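Cleaning pale walls and panels: what I'd skip

Every spring somebody tells me a white wall can be brought back with a melamine sponge and a bit of elbow grease. I have my doubts. I've used those sponges on pale paint, on the side of the fridge and on the wall panels in our back hall, and what I got was a clean patch with a dull ring around it. The dull ring stayed. A sponge like that is a very fine abrasive, whatever the package says about gentle.

So before you buy anything, try a soft cloth, warm water and one drop of dish soap. Wring the cloth until it barely feels damp. Work from the bottom up, then rinse with a second cloth and dry with a third. Yes, three cloths. I resisted the third one for years and had streaks for years.

Baking soda paste gets recommended everywhere. On a glossy finish I wouldn't. Hema Warrier swears by it for crayon, and her kitchen looks fine, but her paint is a hard enamel and mine isn't. Vinegar I find pointless on walls – it cuts limescale, and there's no limescale in my hall.

Seams are a different job. Most of the gray line you see where two panels meet is shadow, and you can scrub at a shadow all afternoon. Run a dry white cloth along it once. If the cloth comes away clean, leave it alone. If it comes away gray, use an old toothbrush, almost dry, with short strokes along the line and never across it. Too much water gets in behind the edge, and a swollen edge is much worse than a dirty one.

I also don't trust a quick look from across the room. Get right up close, and look again at another time of day. At 7 in the morning my hall looks spotless. By 4 in the afternoon it has stripes. 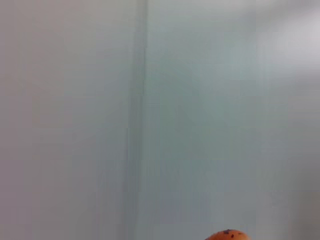 Pale gray up close, with a darker seam running top to bottom.

As for caulking a seam to hide it, Trefor Vaughan did his whole laundry room that way, and I'm not convinced. Caulk on a pale wall collects dust and yellows sooner than the paint does. If the gap is narrow and the panel isn't moving, I'd live with it.

One more: don't touch up a single spot with leftover paint unless the can is recent. Mine had been in the garage for 40 months and dried a full shade darker. I ended up painting from corner to corner, and that took most of July.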